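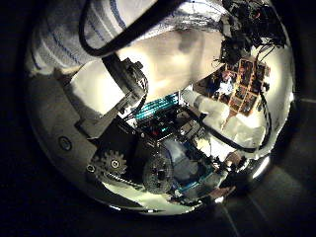 Ticket: spare parts + second wrist unit, Umdale cell
Status: open, waiting on quote
Opened: October 12, 2018

Need a decision on this before the budget sheet closes. Two options on the table, see below.

Symptom: gripper drops out mid cycle, comes back after a power cycle, then fine for a while. No error code on the Zutodier controller, just a timeout. Started in May, getting worse.

Tried so far
- reseated the ribbon cable at both ends. no change
- swapped the black cable along the arm bracket for the one off the shelf. better for a day, then same thing
- checked gear screws, tightened one. not the cause imo
- firmware reflash, no differnce
- ran it with the cover off to watch the wiring when it moves. Bundle looks tight at full reach, can't prove it

Best guess is the board or the connector on it. Can't test further without a known good board and we don't have one.

Option A: board + cable kit from Primuvex, 1,206. Fit it ourselves. Lead time not confirmed, emailed twice.

Option B: complete wrist unit from Oprea, 1,578. Bolts on, old one becomes spares. Shipping included, says the quote, but check the fine print, last time it wasnt.

Update: Primuvex came back. Kit does NOT include the connector, that's a seperate line and they haven't priced it. So A is going up.

Update 2: asked if the Umdale cell can run on the manual fixture meanwhile. Yes but slower, and it ties up a person. Needs to go in the cost comparison, currently doesn't.

My vote is B. The gap is small and we keep the old gears and bracket. Also want 2 spare ribbon cables added to whichever order goes out, they are cheap and we always run out.

Still needed:
- connector price from Primuvex
- warranty terms from Oprea in writing
- which cost code, maintenance or capital??

Leaving open. Please don't close as duplicate again, the other ticket is the conveyor.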